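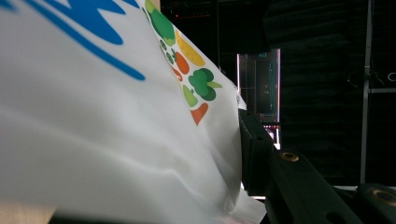
Moi, quand j'étais petite, je croyais que les plis poussaient tout seuls la nuit, dans l'armoire ! En vrai, un pli, c'est de la matière qui n'a plus la place de rester à plat. Pousse une nappe vers le mur avec tes deux mains : elle se soulève et hop, une bosse. Regarde la grande feuille blanche avec son dessin bleu : la lumière attrape le haut des plis, et dans les creux il reste des ombres gris pâle. C'est grâce à elles que ton œil devine le relief.

Prends maintenant un mouchoir en tissu et une feuille de papier, froisse-les bien fort (j'adore ce moment), puis ouvre les mains. Le papier garde ses marques, ses fibres se sont cassées ou déplacées. Le mouchoir, lui, se détend un peu.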